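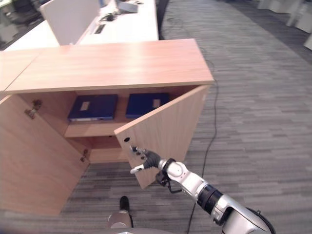 PILLWOOD, May

By Fadwa Morsy

Staff keep asking me about the cabinet robot, and the supplier's leaflet answers mostly questions that people didn't ask. So I've written my own. I look after safety for the two office floors and I don't work for Trikine or for Berrada, who installed it.

What went wrong?

The robot shut a cabinet door on its own hand and kept pushing. The software, Rosell, believed the door was still open and the hand was clear. It was wrong on both counts. The arm pushed against the door for 6 seconds before Mulugeta Yimer hit the stop button. One finger joint was bent, and a hinge was pulled partly out of the wood.

Was anyone hurt?

No. Mulugeta was standing on the far side of the cabinet. I don't take much comfort from that, as people reach into those cabinets all day and it could easily have been someone's fingers in there.

Isn't it supposed to stop when it meets resistance?

Yes, that's what we were told. The arm has a force limit and it did work as set. The trouble is the setting. It had been raised during the install so the robot could shift a stiff door, and it was never put back down. Berrada calls this a "commissioning oversight". I'd call it leaving the guard off.

Why does it have so much trouble with doors?

Some of the cabinet doors have a bare round hole where you'd expect a knob. A person sticks a finger in and pulls. The robot has to find the hole, work its fingertips against it or around the door edge, and then judge how far the door has swung. Rosell makes that last judgment partly from the cameras, and when the arm is in front of the door the cameras can't see much of it. Pale wood door, pale wood cabinet, same finish on both. I'm no engineer, but I could have guessed that would be a problem.

Did the dropped folders have the same cause?

We've been told no. I'm keeping an open mind. The folder drops have been logged as "placement errors", meaning the robot lets go before the folder is properly on the surface, or leaves it poking out over the front edge. To me both faults sound like a machine that thinks it has finished when it hasn't. Trikine says they are in separate parts of the software and I've asked to see something in writing.

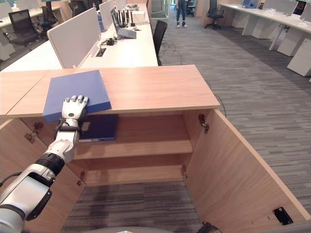
The hand on the near edge of a blue folder, which overhangs the cabinet top.

How often does it fail?

Over 380 logged door and folder tasks there were 35 that somebody had to step in and sort out. The brochure talks about 2,000 hours of reliable running. I asked what "reliable" meant and whether those hours involved any doors. I'm still waiting.

And those are only the ones that got written down. If you picked a folder up off the carpet and said nothing, please say something now -- even if it was weeks back.

Has it been fixed?

The force limit has been lowered and locked with a password. The bent finger has been replaced. Rosell has had an update which is meant to make it check the hand is clear before it closes anything. That's the part I'd treat with care. I've watched it run and it does pause where it didn't before, but a pause doesn't prove that it's checking properly. We are running it with someone at the stop button until I've seen a decent stretch of results.

Can I use the cabinets while it's working?

No. Wait until the arm is parked and the light on the base is off. Don't reach past it for a binder, don't hold a door for it, and don't nudge a folder straight while it has a hand on it. Step over any loose cable and tell me where it was.

What if I see it pushing on something?

Hit the stop first and ask afterwards. You won't be in trouble for stopping it when it was fine.

Will it be taken away?

Not my decision. I've recommended that it doesn't run without someone watching, and that it's kept off the doors altogether if the hand gets caught again. Management has agreed to the first. On the second I've had a "noted".

Contact: Fadwa Morsy, Workplace Safety, Pillwood office | © Pillwood Workplace Safety | Back to top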